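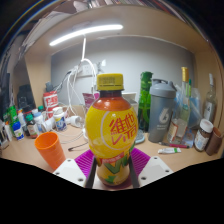 Botella de té con limón de la marca Vita, con tapón de rosca amarillo.

Conservación de bebidas y limpieza de envases en el hogar

El Servicio de Orientación Doméstica de Stamley recuerda a los hogares algunas pautas sencillas para almacenar bebidas embotelladas y reutilizar envases de plástico.

Almacenamiento

Las botellas sin abrir deben guardarse en posición vertical, en un armario seco y alejado del horno. Conviene colocar delante las de fecha de consumo más próxima. En despensas sin ventilación se recomienda no superar los 20 grados y dejar libre la balda superior, donde se acumula el calor.

Una vez abierto el envase, ciérrelo bien, llévelo al frigorífico y respete el plazo que indique el fabricante. No se aconseja beber directamente de la botella si el contenido va a conservarse.

Manchas de té

El té deja cercos en tazas, jarras y encimeras. En la loza blanca basta con una pasta de bicarbonato y agua — dos cucharadas por una de agua —, aplicada con un paño suave durante 6 minutos. Aclare con agua templada. En mármol y otras piedras porosas no debe emplearse vinagre ni limón.

Los manteles de algodón se enjuagan con agua fría por el revés antes del lavado habitual. Compruebe que la mancha ha desaparecido antes de usar la secadora.

Reutilización de envases

Las botellas vacías pueden servir para regar semilleros o guardar legumbres secas. Lávelas con agua jabonosa y déjelas escurrir boca abajo hasta la mañana siguiente. No deben usarse nunca para productos de limpieza, ni siquiera con etiqueta nueva.

Los envases que no se aprovechen se depositan vacíos en el contenedor correspondiente. La ficha 94, disponible en el mostrador de Stamley, recoge las pautas para vidrio y cartón.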